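## 4. Where reports were taken

### 4.1 The counters and their replacement

Until the closures, a resident of Corau who wanted to report a theft, hand in a found wallet or ask what had become of a case could walk into any of five police counters. After the closures there was one, at the Brevov station, open on weekday mornings and for two afternoons. The force put drop-in desks in the areas that had lost a counter. These were run from rooms the police did not own: libraries, church halls, a sports pavilion, the back room of a café. By November there were 10 such venues on the published list, though two of them shared a slot and were never open in the same week.

The force described the change as a move from buildings to people. We take no view on that phrase. Our interest is in what a report looks like when it has been given at a desk in a borrowed room, and in whether the place where it was given makes any difference to what the police later do with it. The earlier literature on counter closures has dealt mostly with travel time and with the number of visits lost. It says much less about the visits that still take place.

### 4.2 Sources

We used three sources. The first was the counter and desk log, which the force keeps in its Geagea records system and released to us with names, addresses and dates of birth removed. After duplicates and test entries were taken out, the log held 1,320 entries for the study period. Each entry has a location code, a time, a category chosen from a fixed list, a free-text note, and a field showing whether a crime number was issued.

The second source was a set of observation notes made at the drop-in desks. The observer sat where she could see who came and went but, as agreed with the force and with our ethics board, did not listen to reports being given. If she could hear one without trying, she noted that fact and moved. These notes turned out to be more useful than we had planned, as we explain in 4.4.

The third was a short paper questionnaire, given to visitors on their way out and returned in a sealed box. We received 161 usable forms. Visitors who had only come in for directions or to collect a leaflet were not given one. The form asked what the person had come about, whether they had said everything they had meant to say, and, if not, why. There was space for a written answer to the last of these, and most people who had held something back used it.

The questionnaire has obvious limits. People who were upset tended to leave quickly and were less likely to stop for a form. Officers at two venues told us they had not liked to hand one over after a difficult conversation, and we think they were right. The results will therefore understate the problems we describe, at least for the more serious kinds of report.

### 4.3 What people came about

Lost property was the largest single category at both kinds of location, followed by theft from gardens and vehicles, and then by complaints about neighbours. The drop-in desks took a larger share of neighbour complaints than the Brevov counter did. They took a smaller share of reports in which the visitor named a suspect.

The last difference interested us most, and it held when we removed lost property from the comparison. It also held when we set aside the café, where the desk was open for only part of the period. It was weakest in Siltalo, which had the longest-running desk and the same two officers throughout. Several visitors there wrote on the form that they had come before.

We considered whether the people using the drop-in desks simply had different things to report. To some extent they did. The desks were nearer to where older residents live, and the opening hours suited people who were at home during the day. But the free-text notes show a pattern that this does not explain. At the desks, a fair number of entries were logged as "advice only", with a second entry some days later from the same locality, in the same category, made by telephone and resulting in a crime number. We cannot link the entries with certainty, as the names had been removed. The force's own staff, when shown a sample, thought that many of the pairs were the same person.

If that is right, people were going to the desk, saying part of what they knew, and ringing up afterwards to say the rest.

### 4.4 The room

The written answers on the questionnaire point in one direction. Visitors who had held something back most often gave the same reason, which was that someone else might hear. A few mentioned that they knew the person waiting behind them. One wrote that the man she wanted to talk about drank in the same building on other nights. Another said that the officer had been "very nice but so was everyone else in the room, and they all went quiet".

At the Brevov counter the position was different. The public area there is plain and not very welcoming, and people said so. It has a side room with a door, though, and the log shows it in regular use. Visitors are asked at the glass whether they would like to speak in private. Officers at the desks were supposed to ask the same question, and the notes suggest that they usually did. In most venues there was nowhere to go if the visitor said yes.
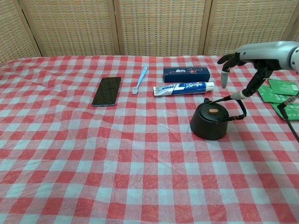

The force's guidance on setting up a desk runs to two pages and deals mainly with safety, data cables and the display of posters. On privacy it says that officers should "make use of what the venue provides". What a venue provides is normally furniture. A table may have a cloth on it, and there may be a folding screen that can be stood behind it, as in Figure 3, where the woven panels run across behind a gingham tablecloth. Items of this sort affect what can be seen from one side of a room. They were never meant to deal with sound, and a visitor who is worried about being overheard is likely to notice this before the officer does. A seat placed with its back to the waiting area was, in our notes, a better guide to a long conversation than any screen was, perhaps because the visitor could then speak without watching for faces.

*Figure 3. Table with checked cloth and folding screen.*

We do not want to make too much of furniture. The observer's notes record long and plainly serious conversations in poor rooms, and short ones in good rooms. The officer's manner mattered, and so did the visitor's reason for coming. There were also people for whom a public room was an advantage. Three of the written answers said that the visitor would not have gone into a police station at all, and one of these had named a suspect. A desk that loses some information may still bring in reports that a counter would never have had.

The layout could also change from one session to the next. At the sports pavilion the desk was moved whenever the junior teams needed the changing area, and at one of the libraries it was placed beside the printers after a shelf was delivered. Officers had no say in either case. The location code in Geagea stays the same whatever happens inside the venue, so none of this can be seen in the log. Anyone working from the log alone would treat the pavilion as one place, when for our purposes it was several.

### 4.5 What happened afterwards

Reports taken at the desks were slightly less likely to be allocated to an investigator. Most of the gap goes away once we account for whether a suspect was named, and this is what we would expect from the force's own allocation rules. An officer deciding what to do with a garden theft will look for a name, a vehicle or a camera. Where the report has none of these it is usually filed, and the victim is sent a letter.

The practical effect is that a visitor who keeps back a name because the room is too open may receive the letter, and may then conclude that the police were not interested. Two of the forms returned at Siltalo were from people who said this had happened to them on an earlier visit elsewhere. Both had come back to try again. We have no means of knowing how many did not.

We raised the point with the force when we presented an early version of these results on 19th August. Managers accepted the general finding but were doubtful that it could be acted on cheaply. The venues are lent free of charge, and several would be unable to offer a second room. It was suggested that officers could offer a telephone appointment to anyone who seemed reluctant, and that this should be logged under its own code so that the later call could be tied to the first visit. The code was added before the end of the study. It was used at the libraries and in the church halls, but too late in the period for us to test whether it made a difference.

### 4.6 Limits of the comparison

There was only one remaining counter, so every comparison between counters and desks in this section is a comparison with Brevov. Brevov is larger and busier than the areas served by the desks, and has a railway station, which accounts for much of its lost property. We have no log entries from the closed counters in a form that could be used, as the older system did not record whether a suspect had been named. The officers also differed. Counter staff at Brevov are civilian employees with long service, while the desks were covered by whichever neighbourhood officers were free, apart from the pair at Siltalo. Experience in taking reports may explain part of what we have put down to the room, and the data do not allow us to separate the two.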